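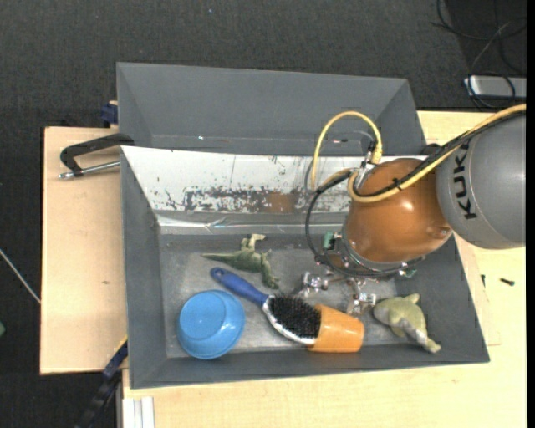
Front bin, five things in it: blue bowl, hairbrush, orange cup, two toy animals.

Re: [swap-list] Bins for the toy and kitchen swap – how are we sorting?
2022-07-05

Hi all,

Replying under Mawuli's message so it all stays in one thread. I've cut the part about parking, which got answered last night.

Mawuli Lamptey wrote:
> Hello everybody,
> We had 200 items at the February swap and I'm told to expect 600 this
> time, so I would like to settle the bins before the boxes start arriving
> at Soltis Hall. My questions:
> Do we sort by room (kitchen, bathroom, kids) or by size? Last time we
> went by room and the kids' table was buried while the bathroom table
> had a soap dish and a bath mat on it.
> Are we still using the gray bins, or does somebody have clear ones?
> And what do we do with brushes and combs? I had two people ask me
> whether we take them and I gave two different answers.
> Mawuli

OK, so. I vote for mixed bins, and I know that sounds lazy, but hear me out!

When we sorted by room I spent the whole morning carrying things back and forth. Somebody picks up a cup from kitchen, walks over to kids, sees a dinosaur they like better, puts the cup down on the kids' table and off they go. By lunchtime everything was mixed anyway and we had used up a lot of tape on signs. If the bins start out mixed, people dig a little, which they like doing, and they find stuff they'd never have walked over to look at.

The one up top is pretty much what I have in mind. Five things on the bottom, one layer, and you can see every one of them. The green dinosaur is going to go in the first ten minutes, I'd put money on it. (My nephew has a whole shelf of them and would still take another.) The other little animal is a much paler green and I think it needs a spot near the top of somebody's bin or it'll get overlooked, poor thing.

What I would not do is fill them. In February we had bins heaped so high that the bowls at the bottom never saw daylight, and I took home a box of perfectly nice dishes at the end that people would have grabbed if they'd known they were there. So can we say one layer, and when a bin gets down to a couple of things, somebody tops it up from the back room? It's more trips for us but I'd rather do that than dig.

Bowls: I like them upside down, the way the blue one is. They don't collect candy wrappers and raffle stubs that way, and you can look at the base for a chip without picking the thing up. If you get a set, please tie it together with string or put it all in one bag. I had three Dogbe bowls in three different bins last time and the woman who wanted the set found two of them. I still feel bad about it.

Cups: fine anywhere, as long as they aren't glass. Glass goes on the long table by the window, where little kids can't reach it so easily. Same for anything ceramic with a handle that's been glued.

Brushes – all right, I'm going to be the difficult one. I say yes to them, with conditions. I know Clakel Street's swap turns them away and I understand why, but a good hairbrush costs real money and plenty of people are glad to have one for a doll or a dog or a dress-up box. So: no hair in it, washed, all the way dry before it goes in a bin. To wash one, pull out what you can with a comb, swish it in warm water with a drop of shampoo, and lay it bristles down on a towel overnight. If it has one of those cushion pads with the little air hole, don't soak it, because the water gets in behind the pad and takes forever to come out. Ask me how I know.

And then in the bin they go bristles up. That way people can see straight off that it's clean. The one in the front bin is sitting like that and it has a hole near the end of the handle too, so it could hang on a hook if we ever get the pegboard up. Mawuli, is the pegboard still in your garage?

On the bins themselves, I'd stay with gray. Clear ones look nice in the store but they scratch, and bright things show up really well against plain gray, the orange cup especially. I have two I can bring. I like them long side facing you, one behind the other, so that the back one can be pulled forward when the front one runs low. Barergate Hardware told me they'd lend us more if we bring them back clean, and I said we would, so please don't let anybody put potted plants in them this time.

Flyers: 3,000 is way too many. I don't care how cheap the second thousand is. I still have a drawer full of the February ones and I've been writing grocery lists on the backs.

Oh, and does anybody have a folding table with legs that lock? Mine has one that doesn't and I've been propping it with a paint can.

I can be at the hall early with the bins and the string. Somebody else please do coffee.

Talk soon,
Your friendly bin lady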